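Flostadik Cable Sorting: Open Day Recordings

March
By Kanyarat Kamolrat

## Summary

This card covers the recordings made at the Wurgate open day, where two robot arms were run on a cable sorting task in front of visitors. It is meant for people who already use the Flostadik lab recordings and want to know how the open day set differs. There are 32 episodes listed in the index. One has no usable audio log and is left out of the default split, so most people will load 31.

## Task

The station has two arms, three plastic baskets and a pile of mixed cables and cords. The arms pick from the pile and put each piece in a basket. Visitors were allowed to choose which color went where, and the choice is stored in the `goal` field as typed by whoever was at the desk. 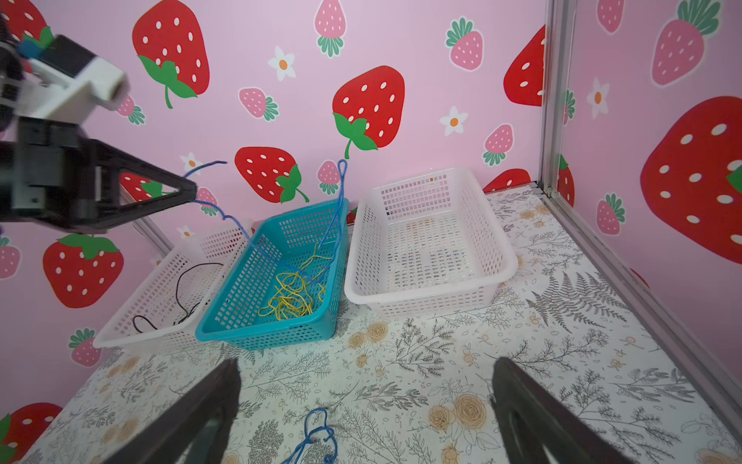
Wrist view with the other gripper holding a blue cable over the teal basket.

Thin cords are harder than they look in the lab set. A strand that hangs over a basket wall can be in two places at once as far as the scoring script is concerned. We count a piece as sorted when both ends are inside the basket. Hye-jin Nam went through the labels by hand after the event and changed the ones the script had wrong. Her changes are in `labels_v2.csv`. The first labels are kept for comparison.

## How the demo was run

Jintana Tanasarn and Charoen Ruangrit took turns operating. Each run had a limit of 300 seconds. If the pile was not cleared by then, the operator ended the episode and reset the table. Runs stopped early by the operator are marked `stopped` and were not removed.
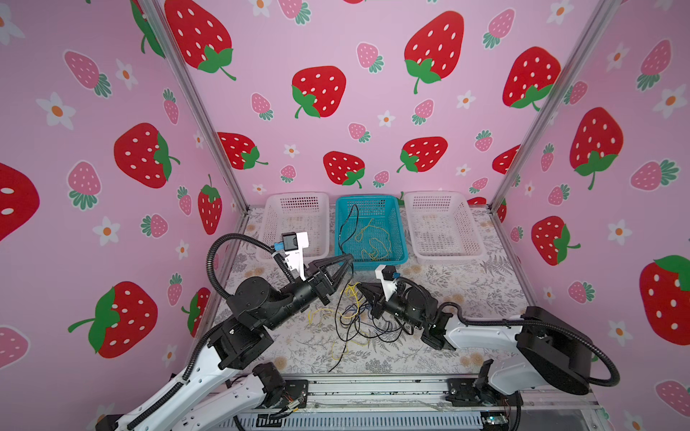

Resets were done by hand between groups of visitors, so the starting pile is different every time. Do not compare finishing times between episodes without looking at the first second of video. Some groups asked for a second try with the same goal. These are stored as separate episodes with a shared `group` number.

## Files

- `episodes/`: one folder per run, with video and joint positions
- `index.csv`: goal, operator, group, end status
- `labels_v2.csv`: corrected labels
- `notes.txt`: remarks typed at the desk, lightly edited

## Known problems

- Lighting changes in the afternoon runs when the hall doors were opened.
- The clock on the desk computer was 200 milliseconds behind the arm controller. Times in `index.csv` are not corrected.
- Operator initials are missing from the first group.

## Contact

Send label corrections to Usa Somboon on the Flostadik list. Please include the episode number.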